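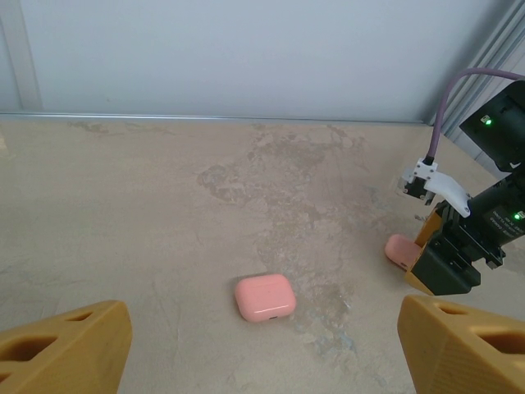 By the Kundus bench desk, Prundport | Jun 21, 2025
Print this page | E-mail to a friend
Home Kits Spares Guides Returns
Filed under: Two-arm kits, Pick and pass

Setting up the small-parts task on the Murnilix two-arm kit

This guide covers the first real job most people try on the Murnilix after the arms are bolted down and moving: picking up an earbud charging case, holding it between both grippers, and setting it back on the table. It assumes you have finished the assembly booklet and that both arms home without an error. If they don't, go back to the booklet first.

The kit ships with two arms, two wrist cameras, the printed fingers, the finger pads and the front rail hardware. It does not ship with a tabletop or an enclosure. We sell a side panel set, but any plain, pale board will do for the back. Avoid anything shiny.

What you need

- The assembled kit, powered and homed
- An earbud case with the earbuds
- The hex keys from the kit bag
- A tape measure
- The bench software, with the Thân add-on switched on

Thân is the part of the software that records what you do with the leader handles. It is included in the price. The older releases listed it as a separate download, and some of the printed booklets still say so.

Step 1. Check the base spacing

Measure between the centers of the two base joints. The small-parts presets expect 470 mm. If you built the rail for a larger job, loosen the mounting plates, slide the arms in, and tighten again. Home both arms after any change here.

Step 2. Route the cables

Each wrist cable needs enough slack to pass over the elbow with the arm fully extended. Jog the arm through its whole reach by hand with the power off and watch the connector at the wrist. If the cable pulls straight at any point, let out more. Too much slack is also a problem, but a smaller one. Keep loops off the tabletop and away from the front of the cameras.

Step 3. Check the fingers

Open and close each gripper a few times. The fingers should meet evenly at the tips. Printed parts vary a little, and a finger that sits high can usually be fixed by backing out its two screws half a turn and squeezing the gripper shut while you tighten them. 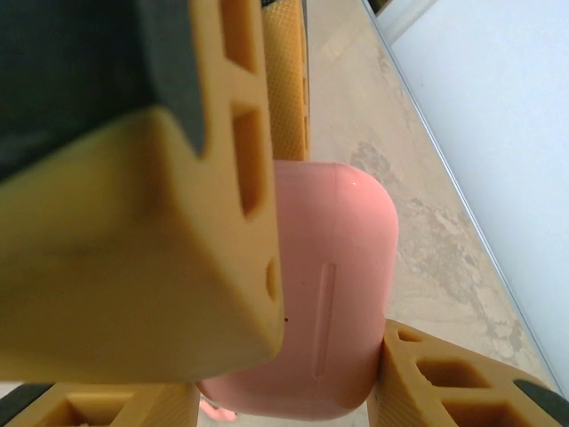 Set the grip force to 18 percent for a case of this size. The factory setting is meant for blocks and will push a smooth, rounded object out of the grasp. Go up two points at a time if the case slips. If you are above 30 and it still slips, the trouble is the angle of the wrist and more force won't help.

Rotate the wrist so that the fingers close on the short sides of the case. Closing on the long sides works with some cases, but the lid can pop open.

Step 4. Teach the pick

Put the case flat on the table within reach of both arms. In the software, open a new task and choose Record. Bring one arm down with the fingers open on either side of the case, stop, close, and lift. Keep the second arm well clear until the first has finished lifting. Then bring it in, close on the free end, and hold both still for a second before you lower the case and let go.

Work slowly. Speed can be changed later on the playback screen, and jerky movements are recorded along with everything else.

We recorded 28 passes before playback was good enough to leave running. You may need fewer if you always start the case from the same spot, though the task will then only work from that spot. Move the case a little between passes.

Step 5. Add the earbuds

Once the case alone is going well, take the earbuds out and lay them on the table next to it. Leave a finger's width between pieces so the gripper has room to come down.
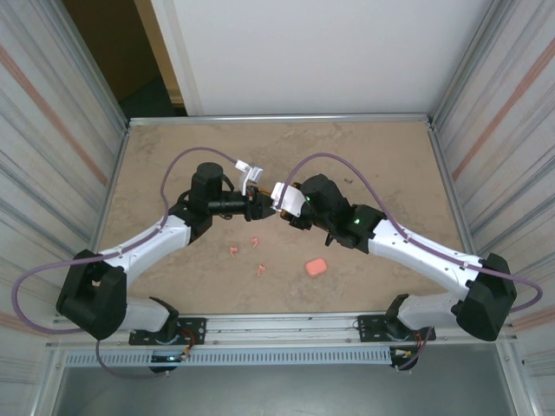
Record these picks as a separate task. Mixing them with the case picks confuses the playback, which will sometimes close on empty air at case width. Drop the grip force to the lowest setting for the earbuds and approach from straight above. The arms will come close together over the middle of the table, so leave the arm-to-arm stop turned on. It is under Safety, second tab.

Common faults

Error 207 at the start of a recording means one wrist camera isn't being read. Reseat the connector at the wrist, then the one at the base, and restart the software.

If one arm lags behind its handle, check that the baud setting is the same for both arms. An update resets it on the left arm only. A fix is planned for September.

If a finger clicks when it closes, the pad has probably crept over the edge. Peel it back, clean the finger and press it on again. Spare pads are on the Spares page, sold in sets of four.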